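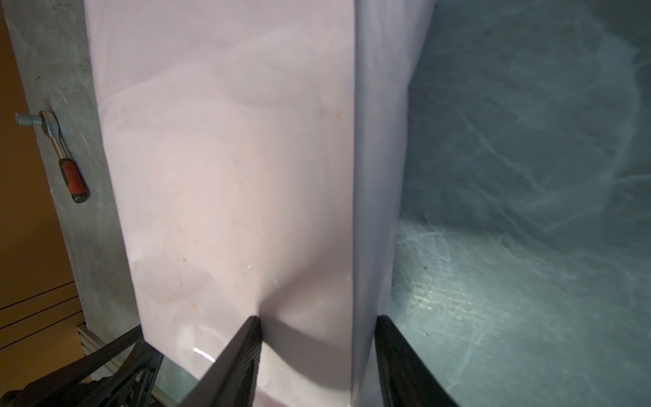 Will I still have a bench in February, one of the packers asked me the week I told everyone about the arms, and I gave a mushy answer that I've been sorry about ever since. She had 13 years of wrapping and stacking behind her and deserved better than "we'll see how it goes." So I've been trying to write a proper answer, and this post is as far as I've gotten.

For those new to the blog, I look after the packing floor at our Clundport building, where we send out small orders for Tanabe and, since last spring, for the Bredham stores too. On a good day we get 146 cartons out before lunch (on a bad day I don't write the number down). Stullosum is what we call the two-arm project, after a name on an old shipping label that somebody taped to the door and that stuck, in both senses.

What I didn't expect is how much of the work is about squeeze. A person picks up a wrapped box and never thinks about it. With a pair of grippers you have to decide how hard each side presses, and when, and a shiny wrapper that creases under the fingers is a whole other matter from bare cardboard. Guess who knows the most about wrappers? The packers, of course! I spent a month asking the wrong people before I pulled up a stool next to them, and I learned more in 20 minutes over coffee than I had from all my reading.

So the jobs are shifting, slowly. Two of our packers now spend their mornings setting out boxes and tools for the arms and telling us when a grip looks wrong. They like the sitting down. They miss the talking, and I don't have a fix for that yet, though moving the radio helped a little. 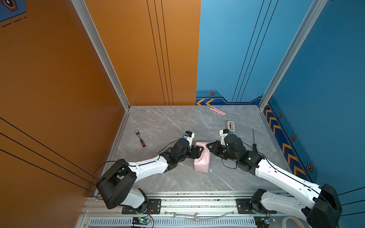
What I told her in the end

Yes, she has a bench. I put it in writing, along with a 50 cent raise for anyone who trains on the arms, and I said the training would be on paid time. She read it twice and asked if the bench could be nearer the window. We're moving it this month.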